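FOR RELEASE IN JULY

Milport students take on sewing-room work in regional robot handling contest

MILPORT — A student robotics club at Urquhart Technical High School has qualified for the final round of the Floslow Handling Challenge, a regional competition in which school teams teach robots to work with cloth and other soft materials.

The club entered the soft goods division for the first time this year. Teams in that division must record people doing a set of handling tasks, use the recordings to train a control program, and then run the program on a robot arm supplied at the contest site. The tasks include opening a folded canvas item, turning a lined piece right side out, and holding a seam in place while a second tool smooths the cloth beside it.

Students on the Urquhart team do the tasks themselves with a pair of hand-held grippers, one in each hand. The grippers have the same type of jaws as the arm used at the contest. Each attempt is saved as a separate recording, and the team goes over it afterward to decide if it should be kept.

The club set a goal of 900 recordings before the entry deadline in spring. It turned in 600 that met its own standard. The rest were dropped, most often for a slipped grip or a hand that moved too fast.

"Cloth is harder than blocks," said Maureen Bramwell, who teaches manufacturing at Urquhart and advises the club. "A block is the same shape every time you pick it up. With a lined canvas piece you have two fabrics that slide on each other, and the students had to agree on where to take hold before they could record anything useful."

The team settled on a written method in its second month. One gripper takes the seam and holds it. The other stays back until the first has closed, then moves in to lift or spread the loose cloth. Students work in pairs at a plain wood table, with one recording and the other keeping the log, and they trade places every 60 minutes.

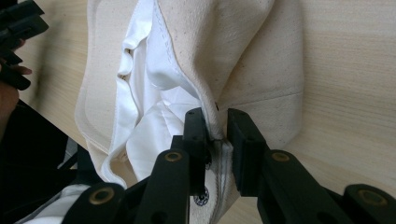 Stockdale said the seam work was where the team had made the most progress, and that she would like to see the same method tried on heavier cloth next season. She also said the students should publish their log along with the recordings, so that other schools can see what was thrown out and for what reason.

The club plans to do so. Its recordings and log will be shared with the other teams in the division after the final, and the written method will be posted on the school's website.

Fustoron, a Milport maker of canvas goods, gave the club 140 sample pieces to practice on, among them lined pieces, unlined pieces, and seconds with uneven stitching. The company also let students spend an afternoon on its sewing floor, where they watched how operators hold a seam before it goes under the needle. Several of the team's rules for where to grip came from that visit.

The final will be held in the Urquhart gymnasium and is open to the public. Doors open at 9 a.m. and the soft goods division begins at 10 a.m. Each team gets three runs at each task, and the best two are scored. Points are given for finishing the task and for the condition of the cloth at the end — a piece with a pulled stitch loses half its points. Teams may not touch the arm or the cloth once a run has started.

Visitors will be able to try the hand-held grippers at a practice table near the main entrance. Children under 10 should be with an adult.

The club meets after school in the manufacturing lab and takes new members at the start of each semester. No experience with programming or sewing is required. Students who want to join for the fall should leave their name at the lab or with the main office.

Media contact: Maureen Bramwell, Urquhart Technical High School, Milport. Interviews with team members can be set up through the main office during school hours.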